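The Case for Setting the Table First

The place setting is usually the last job before a meal. The food is ready, someone pulls a mat from the drawer, and a plate goes down wherever there is room. At our house in Cotcombe it went that way for years, until July, when I started setting the table before I turned on the stove. It takes a few minutes and the meal starts calmer.

I use one cloth mat, one plate and one cup per person. The mat matters most. Cloth wrinkles if it is put away badly, and a wrinkled mat makes a plate rock. I fold mine in half once and then once again, with the hem inside, and keep them flat in a shallow drawer. When I take one out I lift it by two corners, let it hang open, and lay it down with the far edge first. Then I smooth from the middle to the sides.

Checks and blocks are easier to live with than plain cloth. They hide small stains, and the lines tell you when the mat is straight. The block pattern also gives you a middle to aim for when the plate goes down.
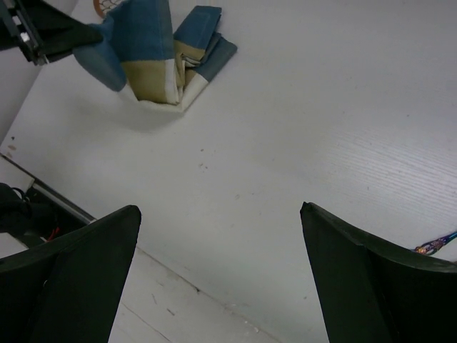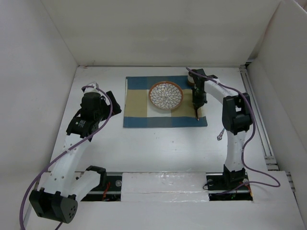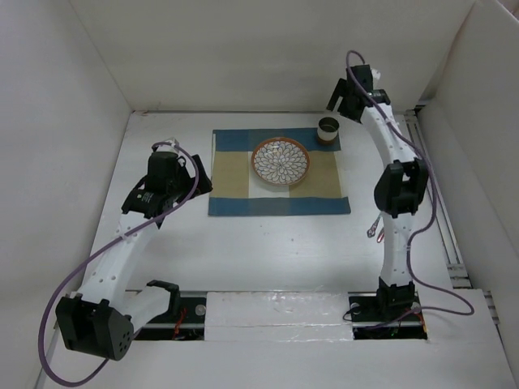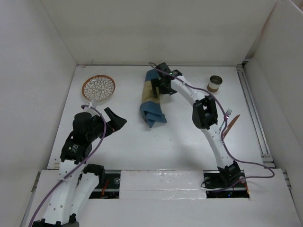 A blue, tan and cream cloth, folded in the first picture and laid out under the plate in the second. The cup stands on it in the third, at the upper right.

A patterned plate looks best on a quiet mat, or on one that shares a color with it. A brownish-orange rim goes well with tan and blue. I would not put a floral plate on a floral cloth, though my mother did for most of her life and her table looked fine.

The cup goes at the upper right, close enough to reach without crossing the plate. Left-handed people can switch it. I keep it near the back of the mat so a sleeve doesn't catch it.

Storage is the other half of the job. The Wragg shop here sells felt rounds to put between plates, and they do prevent scratches on painted centers. Asteo makes a drawer divider that holds eight folded mats upright. I tried it and went back to a flat pile - the folds stayed sharper.

Clearing goes in reverse. Cup first, then plate, then shake the mat outside and fold it while you are still standing there. If it needs washing, use cool water and dry it flat. Mine have lost a little blue over the years, mostly along the fold.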